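The Second Life of the Office Computer

2023-01-07

There's a shelf in Wallbridge where old office computers go when their companies are done with them, and I could have stayed in front of it all afternoon. Beige ones, black ones, a few with the inventory stickers half peeled off. Most of them still turn on! That was the first surprise of my trip through the world of refurbished machines, and it was far from the last.

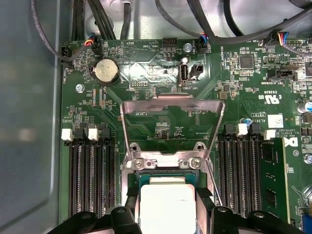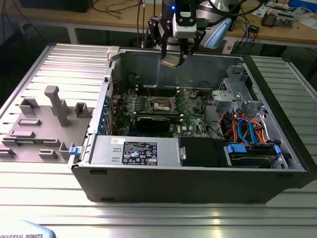 Plenty of life left in the old hardware, according to Kimutai Rotich, and the trouble usually starts with people buying a new computer when what they wanted was a faster one. A fresh drive and more memory, he told me, and a machine that took ages to open a spreadsheet will feel like it woke up from a nap. I tried it with my own desktop, a hand-me-down I'd been complaining about for years, and he was right. I grinned at the login screen like a kid.

The refurbishing trade in this area grew up along the road between Wallbridge and Brekudwood, where rents are low and the loading docks are big. Purves, the oldest of the shops, started with 2 benches in a former carpet store and still has the carpet store's sign out back. They buy from schools, clinics and insurance offices, usually by the pallet. Last March a single load brought in 529 desktops, and the crew spent weeks sorting the good ones from the ones that would be broken up for parts.

Sorting is the part I fell in love with. You learn to listen: a fan with a worn bearing makes a kind of gravelly hum, and once you've heard it you hear it everywhere (my refrigerator has it, I'm sorry to report). You learn which clips snap and which ones slide. You learn to smell a bad power supply. Olanrewaju Omoregie let me work beside him for a morning, and he could tell from the weight of a case whether somebody had already pulled the drive.

Then comes the wiping, which takes longer than anything else and gets the least attention. Every drive that leaves Purves is erased and checked, and the ones that fail the check are shredded. After that it's dust, thermal paste, new batteries for the clock, a clean install and a long overnight test.

And who buys them? Everybody, it seems. Retired people who want email and photos. Small churches. Parents with more than 20 tabs of homework open on one tired laptop. A dance studio in Brekudwood runs its whole front desk on a tower that came out of a dentist's office.

If you'd like to try it yourself, start with a machine you don't need. Take the side off, blow the dust out on the porch, and see what memory it takes. Iltel, the parts store across from Purves, keeps a bin of used sticks by the register and will let you swap one that doesn't match. Bring the old one with you.

Comments (3)

marlow_j: Did mine over the holidays after reading your first piece. The memory was 21 bucks and it runs great now.

Pat: What about Windows licenses on these? Do they come with one?

tinkerdad: Clean the fan before you spend a dime. Half the time that's the whole problem.

We use cookies to remember your settings and count visits. Accept | Manage choices

Contact us | Copyright 2023, all rights reserved | Back to top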